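Visit to the Drilus Fastenings Store, Stirkton

Members of the Jukik Trade Association visited the Drilus premises at Stirkton on Wed 16 September. The subject was the sorting and storage of small hardware.
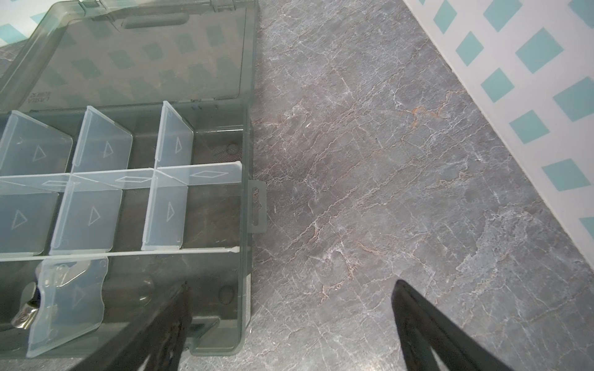 Compartment box with open lid

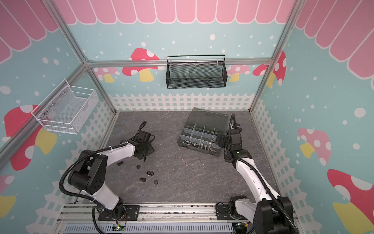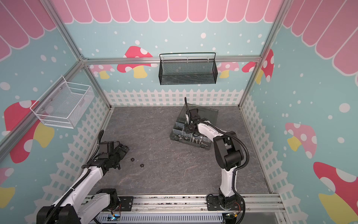
The Stirkton store holds 2,000 separate lines. Bolts and nuts are kept by thread and length, and mixed returns are sorted before they go back to the shelves. Members were told that a full recount in August had taken 2 days.

Discussion turned to labelling. Drilus marks the lid and the base of each box – a practice adopted after lids were exchanged by mistake. Several members asked for the label template, and copies will be sent with the minutes.

The next visit will be to the Ozoliņš warehouse. Places are limited to 80 and should be booked through the office.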